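Home Projects Robotics Club Parts List Contact

Kirui Robotics Club > Tutorials > Two-arm folding

Teaching two arms to fold a T-shirt

Our club spent most of July on this, so you can spend less. It assumes your arms are bolted down, calibrated and no longer swinging at the walls.

1. Pick a shirt in a colour that shouts. Ours is orange. White on a white table is a lovely way to spend a weekend finding nothing.

2. Home both arms, then set the grip force low. We use 27 on the Fusano scale. Caroline Nyamweya tried 80 and we now own a very small rag.

3. Start with the lift. Take one corner in each gripper and raise them together, at the same speed. If one side gets there first you've invented a flag.

4. Pull sideways until the top edge has only a shallow sag, then stop. A shirt has opinions about being stretched, and so do the wrist motors.

5. Lower it, lay it flat and work the folds lengthwise first. Go for a long, narrow strip before you try anything square. Small wrinkles are fine. Your mum isn't marking this.

6. Check the cables after every run — a loop that clears the elbow on the way up may not clear it on the way down.

7. Save the run, even the ugly ones. Erasto Mfinanga deleted 856 of ours in a tidy mood and has been on snack duty ever since.

Once the strip comes out much the same five times running, move on to the sleeves, which have their own page and their own swear jar.
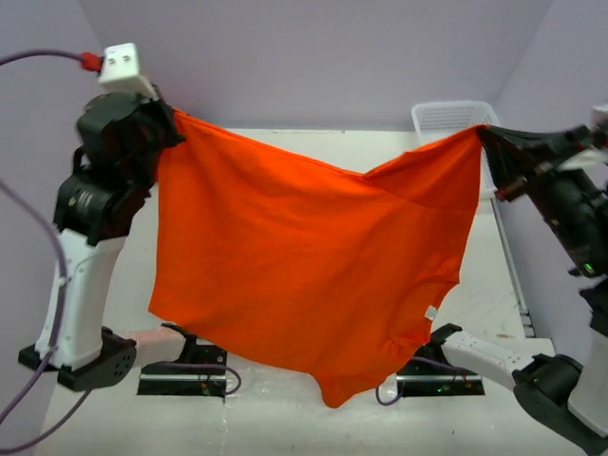
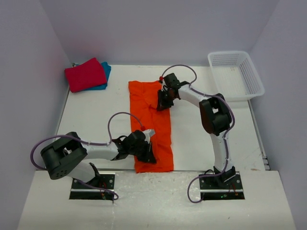

Orange cloth, two arms: held up by the corners (first photo) and laid out lengthwise on the table (second).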